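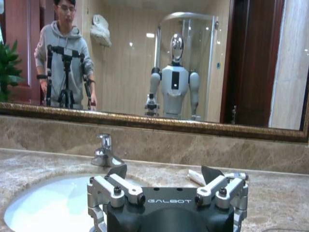

Updated 15/11/2023 for the newer Jondlow app, so if your menus look different from mine, update first and come back.

I've had the Jondlow teaching kit for long enough now that people keep emailing me the same thing: how do you get it to pick up small stuff in a bathroom without knocking everything into the sink? So here's the way I do it, start to finish, with my opinions thrown in wherever they fit. I paid full price for mine ($1,077 from Nonis, shipping on top) and I don't get anything if you buy one.

## What you need

- The Jondlow kit: the stand with the two hand-guided arms, the cables and the license card
- A robot arm with a two-finger gripper that's on the Jondlow support list (check this before you order, please!)
- A small camera on the wrist
- A counter, a sink and something light to pick up, like a tube of toothpaste
- A towel you don't love

The support list is on the Nonis site and it's a bit of a mess to search. I ended up just writing to them, and they answered the next morning.

## Clear a space and set the stand

Put the stand where you can see the counter straight on and still move your elbows. This is harder than it sounds in a bathroom. My first try had me wedged against a door, and every time I reached left I bumped the handle, and you could see that little jerk in the recordings later on.

Spread the legs all the way out. The manual says halfway is fine on tile and I don't agree – mine crept a bit with every session until I opened them fully. Set the arms so your hands rest at belly height, looser than you think you need.

Now run the cables. Keep them off the front edge of the counter if you can, and tape down whatever has to cross it. The Jondlow cable is stiff for the first few inches and likes to spring back up, so give the tape a good press.

## Deal with the mirror

OK, this is the part I got wrong for ages. A wrist camera over a bathroom counter sees the mirror, and the mirror has everything in it: you, the robot, the door, the towel on the hook, the ceiling lights. If you record all your practice runs standing in one spot, the system can start treating your reflection as part of the job. Mine did. I stepped out to get a coffee and the arm just hung there over the sink.

What I do now:

1. Record a batch standing in my usual place.
2. Move the stand over a step and record another batch.
3. Swap or move whatever is hanging on the wall.
4. Turn a light off and do some more.

You can also crop the camera view in the app (Settings, then View, then Trim). I tried it and went back. With a tight crop the arm was worse at finding the faucet, and I'd take a messy view with lots of variety any day.

## Calibrate over the stone

If your counter is a busy, speckled or veiny stone, the depth check can be jumpy. Lay the towel flat, run Calibrate on the towel, then pull it away and run Quick Check on the bare counter. If Quick Check shows orange, do it again with the lights lower. Glossy sinks and chrome faucets both throw bright spots, and they set off the orange warning more than anything else in my house.

## Record the pickup

Start simple. Lay the tube flat on the counter, well away from the bowl, and open the gripper wide before you come down. Then:

- Come in from above, slowly, with the fingers on either side of the tube.
- Stop just short of the counter and wait a beat.
- Close gently. You want a pinch, so if toothpaste comes out, you went too far (ask me how I know).
- Lift straight up before you move sideways.

That little pause matters a lot. The runs where I rushed straight in gave me an arm that scraped the stone.

Turn the tube a bit between runs, too. Diagonal is the hard one, with the cap pointing off to a corner, and I'd make those a good half of your batch. The kit comes with 500 recordings' worth of processing before you have to pay for more. I thought that was stingy when I opened the box, but I got a decent tube pickup well inside it.

## Train and try it

Hit Train, pick Small Items, and leave it overnight. For the first live run set the speed to 5 and keep a hand on the stop button. It will look painfully slow and you'll want to crank it up – don't, at least until it's done a whole evening without touching the faucet.

## Would I buy it again?

Yeah, I think so, with some grumbling. The stand is lovely to use and my shoulders don't hurt after a long session, which I can't say for the Cernero set I had before. Cernero's app is far nicer, though. It lets you delete a bad recording with one tap, and in Jondlow you have to open the day's list, find the run, open that, and then confirm twice.

Nonis says a better delete screen is coming in January. If it shows up I'll redo the recording section with new steps. In the meantime, keep a notepad by the sink and jot down the bad runs as you go, then clear them all out before you press Train.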